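Workshop notebook, August 25, 2020

Bench morning. I'd promised myself I would sort the small parts before doing anything fun, and I very nearly did! The Clallwood drawers have been a disgrace since June, mostly my fault, because every time I finish a job I tip the leftovers into the top one and shut it quickly. So the whole lot came out on to the bench and I went through it with a mug of tea and the radio on.

Blue bits first, since those are the ones we keep losing. By my count there should be 96 of the little round ones from the Pradirero order (the flanged ones with the hole in the middle, if you're reading this and wondering). I've got five fewer than that, and I know three went to the Toledo job, so two are somewhere under the furniture. If you find one in your turn-ups, please put it back.
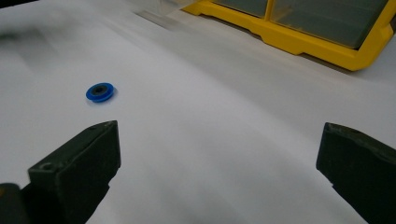

I do like having a pale surface to sort on. The old green mat was kinder to the elbows but anything small and dark vanished on it, and I'd end up patting about like someone who's dropped a contact lens. Wiped down with a damp cloth, left to dry while I found the labels, then back to it. The labels were in the drawer with the batteries, of course.

Cases next. I want one kind of part per case from now on — no "misc", no "misc 2" — and the lid gets a label before anything goes inside. Did six that way before lunch. One of the Cloranen boxes has a catch that pops open if you so much as look at it, so I've put an elastic band round it for now. Don't carry it by the lid.

Still to do: the washers, which are all mixed up by size and which I have been cheerfully ignoring, and the bag of springs somebody left on the windowsill. Yours? Say so by Friday or they go in with mine.

Also we're low on the small resealable bags. I've written it on the order sheet, under the solder, next to the tea ring.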